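Plotting users' group, minutes of the spring meeting
Sunday, April 14, 2019, held at Vellthorpe
Chair: Rasmus Kļaviņa. Minutes: Grigaitė

1. Minutes of the last meeting
Agreed, with the correction that the colour scale on the contour plots was never "approved". It was left alone for lack of a better idea.

2. Contour labels overlapping
Rasmus showed the new label routine. It drops any label that falls within 6 points of another one. The test plot looked tidy. Grigaitė asked how many labels had gone missing and whether a reader would know which lines they belonged to. Rasmus said the legend would cover that. The legend in the test plot was switched off.

It was pointed out that the order in which labels are dropped depends on the order of the input list, so the same data sorted differently gives a different picture. Rasmus doubted this mattered in practice. Two members tried it on the spot and got two different pictures.
Action: Rasmus to sort the levels before placing labels, and to bring both versions next time.

3. Speed claims for the Zotmont package
The package notes say interpolation is 100 times faster than the built-in function. We could not find the test behind this. On the 221-point sample we use for everything, the gain was too small to notice, and the first run was slower. Possibly it does better on large grids. Possibly the author timed a cached result.
Action: write and ask for the timing code before anyone rewrites a notebook to use it.
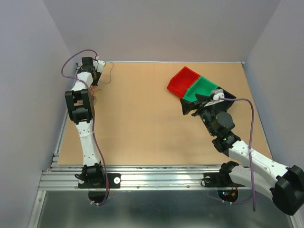
Rasmus still thinks we should adopt it in June. The rest of the meeting would like to see a number we can repeat first. No vote taken.

4. Grirkex export
Version 2 is supposed to keep fonts when saving to PDF. It kept them on one machine and swapped the minus signs for boxes on another. The suggestion to "just use hyphens" was not welcomed. Left open.

5. Any other business
A request to make the axis ticks "smarter". Nobody could say what this meant, so it goes back to the person who asked.

Next meeting in June, date to be fixed by email.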